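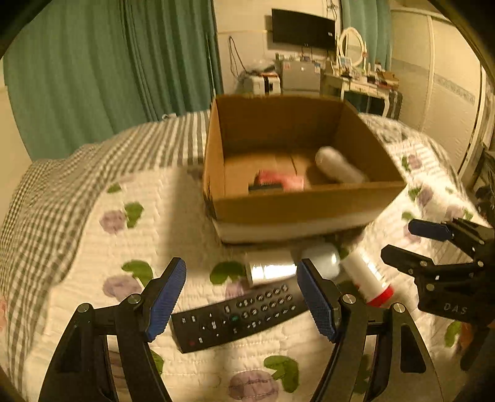
One Box Per Room: the bedroom

I have never trusted a packing method that comes with a name. The one box method, as taught in the Kutilano moving guide, says that everything small and loose in a room should go into a single open cardboard box before any real packing begins. The box goes on the bed, so that you have to finish before you can sleep. The guide promises a calmer move. I asked what it was being compared with and did not get an answer.

Still, Gizella Bozsik swears by it, and she has moved four times to my two. She talked me into trying it in July, ahead of the move to Cladach, and into keeping a gallery page so other people on the street could judge for themselves. I am judging too.

Bedroom, box open on the bed
The small things near the front edge: a black remote, a silver can, a pale rounded bottle, a white tube with a red cap. A white bottle is on its side in the box, and there's something pink and black at the bottom.

My first objection is to the remote. The guide puts remotes in the "loose and small" group, along with creams, sprays and chargers. Fine, but the TV is still on the wall. Does the remote travel with the TV, or with whatever happened to be lying near it? Kutilano says the box, because the box gets opened first. Réjean Sutherland says tape it to the back of the set, and he has moved plenty of other people's sets. I lean toward Réjean, although I have seen what tape does to a battery cover.

The second objection is the bottles. A box full of bottles wants them upright, with the caps checked and something soft between them. The one box method has you put things in as you come to them and sort later. I don't believe in later. Kinga Szalai lost a good wool blanket to a bottle of hair oil on exactly that principle, and hers was a short move, two streets over.

Then there is the bed. A flowered bedspread is a pleasant place to set a box, and I'll grant that it saves the back. It also means that anything that leaks, leaks onto a quilt. The guide suggests an old sheet underneath. It suggests this on a different page from the one about putting the box on the bed, and I wonder how many readers get that far.

The cabinet under the TV is where I expect the whole idea to fall apart. Appliances, a coiled hose, an assortment of little bottles: that is more than one box, whatever the guide says about discipline. Bianka Vida thinks I'm being unfair, and that the method was only ever meant for what you can pick up in one hand. If so, it should say so on the cover. The cover says "One room, one box."

The wardrobe isn't included. Clothes are covered in the second guide, which is sold separately.

What it cost
The guide was 68 pages and I paid for it, so nobody can say I was given a copy to be kind about. The boxes came from Balogh, plain corrugated ones. I had been told to buy the Fokau kind with handles cut into the sides. They cost more, and as far as I can tell what you are paying for is the holes.

What others have said
Elis Jarman, who lent me the guide before I gave in and bought my own, wrote to say that I had missed the point. The box is supposed to show you how much you can do without. I have looked into it several times with that in mind. I can do without the instructions, certainly. I don't see how I'd get on without a bottle of lotion or the thing that changes the channel.

Gizella's reply was shorter. She said to stop writing and fill the box.

The guide claims 2326 households have used the method. It doesn't say how many used it twice, or how many ended up with a second box in the hallway marked "misc," which is where I would put my money.

If you want to try it anyway
Check every cap and keep the bottles upright. Write the room on two sides of the box and on the top, whatever the guide thinks about a single label. Keep the remote with the TV, or at least tell the rest of the household where it went. Put down the old sheet first.

Comments can go to me or to Gizella. Hers will be friendlier. The kitchen page comes next, and Réjean has already asked to be left out of it.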